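Tidska compares gripper fingers on plate-handling task

The engineering firm Tidska has begun a comparison of gripper fingers for small two-arm work cells, using ordinary dinner plates as the test objects. The tests started in August at the company's workshop in Driltside and will continue until each pair of fingers has completed 400 lifts.

Plates were chosen after a request from Riis, a company that runs canteens and wants to know if low-cost arms can sort tableware. A plate is a difficult object for a gripper with two fingers. It is wide, thin and often smooth, and the arm can hold it only by the rim. If the grip is a little too far out, the plate turns in the fingers. If the grip is too deep, the finger can push against the next plate.
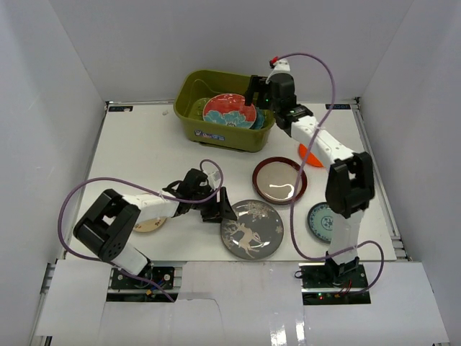
Two kinds of finger are included in the comparison. The first is a narrow pointed finger, which can enter small gaps between a plate and the wall of a bin. The second is wider and has a soft pad of 5 millimeters. According to Tidska, the soft pad gave a more stable hold in the early lifts, but it had problems when two plates were standing close together. The pointed finger reached the plates more easily and lost its hold more often on glazed rims.

"We expected the weight to be the main question, and we were wrong," said Tove Brynjólfsdóttir, who leads the tests. "The shape of the rim is much more important. A plate with a thick rim is almost easy. With a flat rim we must approach it at a very exact angle, and the controller does not always find this angle at the first attempt."

The set contains 13 plates of different size, color and rim, and not all of them are used in every round. The operators change the order between rounds, so that the arms do not meet the same arrangement twice. The plates go between the table and a plastic bin, and either arm may take the next one.

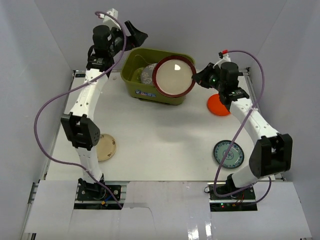

The right arm holds a plate with a dark maroon rim in front of the bin.

The team is also comparing two controllers. One is the standard unit delivered with the arms, and the other is made by Kelent, a smaller supplier which has adapted its software for light grippers. The Kelent unit reacts faster when the motor current rises, Ms. Brynjólfsdóttir said, and this can help to stop the fingers before they press too hard. On the other hand, it needs a new calibration each time the fingers are changed. This takes 12 minutes, and in a kitchen it would probably not be accepted.

Broken plates have been few until now. Two were lost in the first week, both during a transfer from one arm to the other. That movement has been taken out of the program for the moment and will be tested separately with plates of melamine.

Riis has not decided whether it will order a work cell. The company will receive the complete results from Tidska, including the failed lifts, and will then choose which finger should be tried with cups and bowls.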